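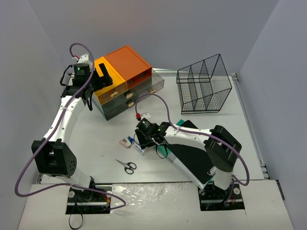

4. Setting up the desk tidy task

This is the task most new members ask to try first, and fair enough - it's great fun! Two arms share one table and put a messy desk back in order. Read the whole section before you switch anything on, and work in pairs: one person at the keyboard, the other with a hand near the stop button.

You will need:
The drawer organizer
The wire mesh basket
A stapler, a pair of scissors and the tube with the blue cap
The folders and the clipboard
The task file, desk_tidy_4

4.1 Laying out the table

1. Check that both arms are parked and the motor power is off.
2. Stand the organizer at the back left, turned a little so the drawers face the middle. Leave enough space for a drawer to slide right out.
3. Put the mesh basket towards the back, on the right-hand side. Keep it clear of the metal rail.
4. Lay the small stationery in the centre of the table. Mix up the angles! The program learns very little if the scissors always point the same way.
5. Stack the folders and clipboard flat, on the right arm's side.

Note: Drawers can start open or closed. Write down which in the Zonness log, or the person who loads your run later won't be able to sort it.

4.2 Checking the cables

1. Follow each purple cable by hand from the wrist back to the base. It should hang in an easy curve with no kinks.
2. Make sure the tie on the forearm is snug. If it slides when you push it with a finger, swap it for a new one.
3. Look for the green light at each wrist once the power is on. No light, no run.

CAUTION: Never reach across the table while the motors are live, even to rescue a folder that's about to fall. Let it fall. The folders cost almost nothing and we have a whole box of them.

4.3 Filing the folders

Folders are the hard part, and also the bit everybody crowds in to watch. A folder has to be gripped by its edge and lifted close to upright before it goes anywhere near the basket.

1. Load desk_tidy_4 in Drallik and choose "folders first".
2. Set the grip force to 416. Anything higher tends to crease the plastic.
3. Press Start and let the left arm make its lift.

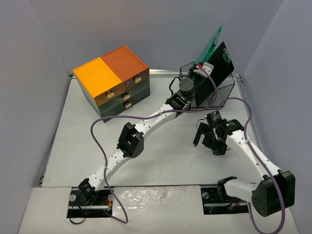
4. Keep the right gripper open and waiting over the table until the left one has let go. Moving both into the basket at once is the quickest way to a collision, and you'll hear it from the hallway.
5. If the folder catches on the mesh, press Pause, then Back One. The arm retraces its last move, and you can nudge the height up and try again.
6. Save the run, whether it went well or badly. Failed runs are really useful to us and there's room for up to 2,000 on the club drive.

Note: Do seven runs, then swap roles with your partner. Your eyes get tired sooner than you'd think.

4.4 Packing up

1. Park both arms and turn off the motor power before you touch the table.
2. Empty the basket, close the drawers and put the stationery back in its tub.
3. Sign the log. Questions about the settings go to Thư Huỳnh, who wrote the task file and loves talking about it.

Section last updated 17 August 2020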